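Visiting a robot lab open day with kids – what should we ask to see?

Tatiana Polák
We're going to the open day at Virkport in September with my two boys, and I've never been to one of these. Is the robot arm demo worth standing in line for? My oldest wants to know if it's just a video.

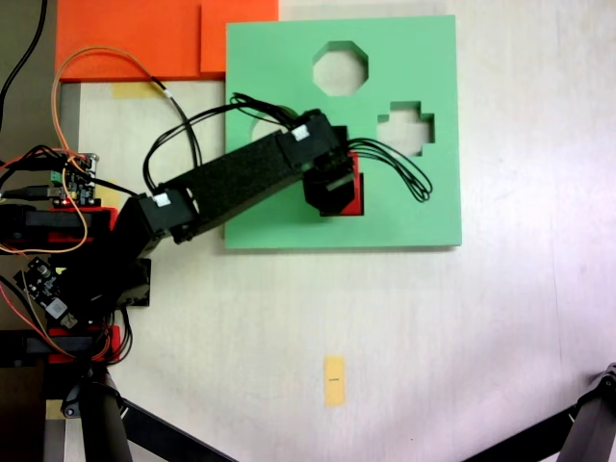
He's eight and pretty picky about anything that smells like school, so I'd like to know before I promise him something great.

Ansel Benavides
We went last time and it's a real arm, a small black one with wires all over, working with a green board and a red block. Go early! There were 70 people in the hallway by lunch and my daughter could hardly see over anyone.

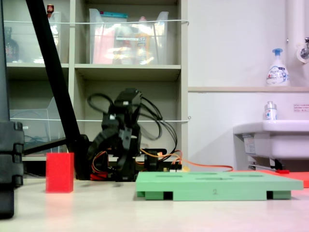 Ask whoever is running it what happens when the block isn't straight. We got a long, friendly answer (my daughter loved it, I got lost halfway) and then they let her pick where the block should start – she talked about that all the way home.
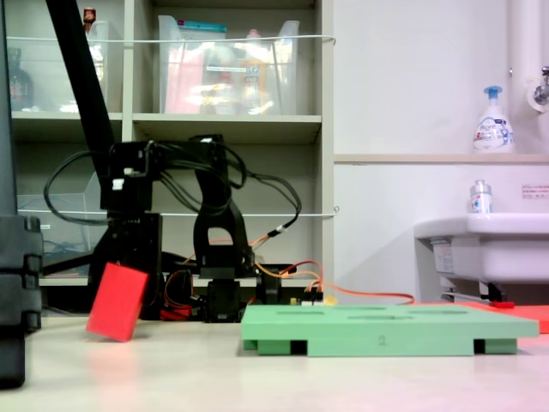 Parking is awful, by the way. We used the lot behind the bakery and walked.

Bilal Mahasneh
never been to that one but the one in Riihimäki was fun. bring snacks

Related
Are open days free for kids under 12?
Best age for a first robot kit
Virkport parking and bus stops
Vondow workshop: is it worth the drive?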